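About Vukau

Our story

Vukau started in 2013 in two rented rooms over a bakery in Cendthorpe, with Gisela Yáñez at one desk and Dörte Seidel at the other and a great many cardboard boxes in between. Gisela had spent years fitting gripping parts to packing lines, and Dörte had been teaching evening classes in electronics, and they both kept meeting people who wanted to teach a robot some ordinary household or office job and had no simple way to show it how. So they built something for those people, and then they built it again (the first one was far too heavy!), and by the following May they had a pair they were happy to mail to a stranger.

That pair grew up to become the Fiore kit, which is still the main thing we make. It's two hand-held grippers, one for each hand, with marker cubes on top so that software can follow where they go, and a padded case to carry them home in. You hold them, you do the job the way you'd like it done, and the recording goes off to whatever robot you're training. We're now 30 people, we've moved to a proper workshop on Grastley Road, and the bakery still sends us a cake at New Year, for which we remain very grateful.

What we like to work on

Our customers are university labs, small automation firms and a few wonderfully stubborn people with a garage. Most of them come to us with chores and desk jobs, things like folding, sorting, plugging in, picking up and putting back – the kind of work that looks like nothing until you try to explain it to a machine. We try every job ourselves before we give advice on it, and a good part of any week goes to that.

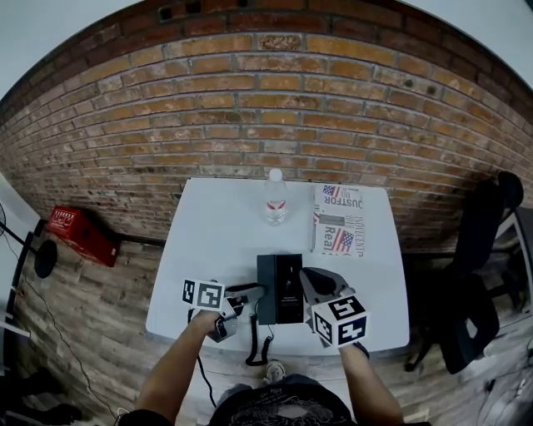
Fiore Kit | Two-Handed Tasks

Telephones have become a bit of an office favorite. A handset is an awkward shape to close a pair of jaws on, and the coiled cord has ideas of its own, so it makes a good afternoon's practice for anyone new to working with a gripper in each hand. Dörte likes to start people on it before they move on to anything smaller.

Every kit comes with a 90-minute video call with one of us, and you can bring your own task along to talk through. If you get stuck later, write to the workshop and you'll hear back from a person who has used the thing. We're in until 5 most afternoons, and visitors are welcome if you let us know you're coming – the coffee is decent and Gisela will want to show you the very first pair.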